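Home Tickets Knowledge Base Service Status Contact

October
Submitted by Tahmineh Shokri, Customer Accounts

Ticket subject: Customer records missing from Setero after nightly import
Priority: High
Status: Closed
Assigned to: Yevhen Vakulenko, Application Support

Initial report

Customer Accounts at Zestthorpe reports that a large number of trade customers cannot be found in Setero. Staff who search by account number receive the message "No matching record." Staff who search by company name receive an empty results page. The customers concerned held valid accounts at the close of business on Saturday, and several had orders in progress.

The nightly import was marked "Completed with warnings." No alert was sent to the support mailbox, and the warnings were not reviewed until this ticket was opened. Customer Accounts asks that the records be restored before the end-of-month statements are prepared.

First response - Yevhen Vakulenko

The import summary has been reviewed. The source file contained 3,640 customer records. Of these, 1,463 were rejected and the remainder were loaded normally. Because the import replaces the full customer list each night, a rejected record is treated as a closed account and is hidden from search. The underlying data has not been deleted, and order history remains attached to each hidden account.

Customer Accounts is asked not to create replacement accounts by hand. A duplicate account number will prevent the original record from being restored and will require separate correction. 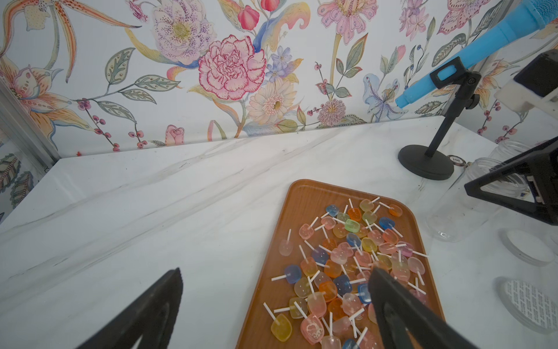
The reject file lists the same reason code against every record: "Depot not recognized." All of the rejected records belong to the Bermúdez depot. No records from any other depot were affected. The depot itself is present and active in the Setero depot table, and its entry shows no recent edits.

Further information was requested from the requester as follows: whether any depot had been renamed, whether the customer export had been opened or saved by hand, and whether any new user had been granted access to the export folder.

Reply - Tahmineh Shokri

The depot has not been renamed. The export is produced automatically and is not opened by anyone in Customer Accounts. Access to the folder has not changed. One order clerk created a replacement account before the instruction above was received. The account number has been passed to Mr. Vakulenko by separate message.

Investigation

The source file was compared with a copy kept from the previous week. In the earlier copy, the depot name reads "Bermúdez." In the current copy, the accented letter has been replaced by two unrelated characters. The depot name in the file therefore no longer matches the name in the depot table, and Setero rejects the record as designed.

The file was then examined at each stage of its journey. The copy written by the accounting system is correct. The copy received by the Kasitz transfer gateway is also correct. The copy delivered to Setero is not. The change takes place within the gateway, between receipt and delivery.

Nima Talebi, who administers the gateway, confirmed that a maintenance update was applied on Sunday. The update reset the text encoding option on all outgoing transfers to its default value. The earlier setting had been made by hand when the service was first installed and was not recorded in the configuration notes.

The product listing feed uses the same gateway and was checked for similar damage. Listing text and attached pictures were opened in the order in which they appear in the feed. Accented letters in supplier names were found to be affected in the home furnishings section. Picture files were delivered intact.

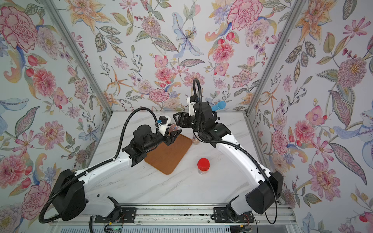
Floral wallpaper on a pale cream background, with white marble tabletop.

Corrective action

1. The nightly import and the product listing feed were suspended.

2. Mr. Talebi restored the encoding option on outgoing transfers and saved a copy of the full gateway configuration.

3. A test file of 10 records was sent, including records for the Bermúdez depot and records containing other accented letters. All were delivered without change and loaded without warnings.

4. The replacement account created by the order clerk was merged into the original account. One open order was moved across and its delivery date confirmed with the depot.

5. The full customer file was sent again at 6:40 p.m. and loaded in the test copy of Setero first. The result was reviewed by Seema Kashyap, Data Quality, who approved the load to the live system.

6. The product listing feed was resumed after the supplier names had been corrected - this required one additional run, as the first was still reading from a stored copy of the damaged file.

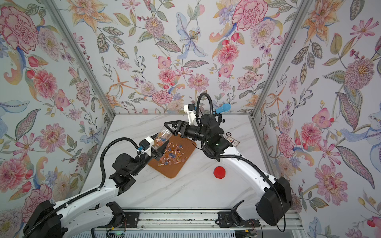
Will customers whose accounts were hidden need to reset their passwords for the online ordering page?

Passwords are held separately from the customer list and were not changed by the import. Customers may sign in with their existing details once the account is visible again. Any customer who was locked out after repeated attempts should be referred to the service desk.

Verification

Ms. Shokri searched for a selection of Bermúdez accounts by number and by name and found each one. Credit limits, delivery addresses and order history were compared with the printed account cards and agreed in every case. Staff at the depot confirmed that pending orders had returned to the picking list.

The import that followed completed without warnings. The next two were also monitored, for a total of 3, and the reject file was empty on each occasion.

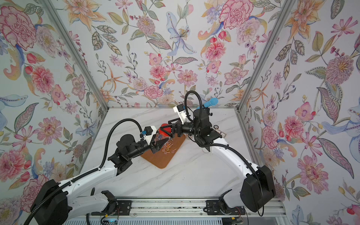 One matter remained open at this stage. Setero had reported the original failure as a warning, even though a large share of the file had been refused. Banafsheh Mahmoudi, Service Manager, asked that the import rules be changed so that a run stops before any account is hidden if an entire depot is missing from the accepted records. The change was made and tested with a deliberately incomplete file. The run stopped as intended, and an alert reached the support mailbox and the on-call telephone.

Ms. Mahmoudi also directed that the encoding option be added to the checklist used after gateway maintenance. Mr. Talebi has updated the checklist and the configuration notes. A request to match depots by code instead of by name has been logged as a separate change, as it affects the accounting export and will need approval from Finance.

Closure

The requester has confirmed that no further accounts are missing. End-of-month statements will be prepared on the normal schedule. Questions about the separate change request should be sent to Ms. Kashyap.

Ticket closed by Yevhen Vakulenko with the agreement of the requester.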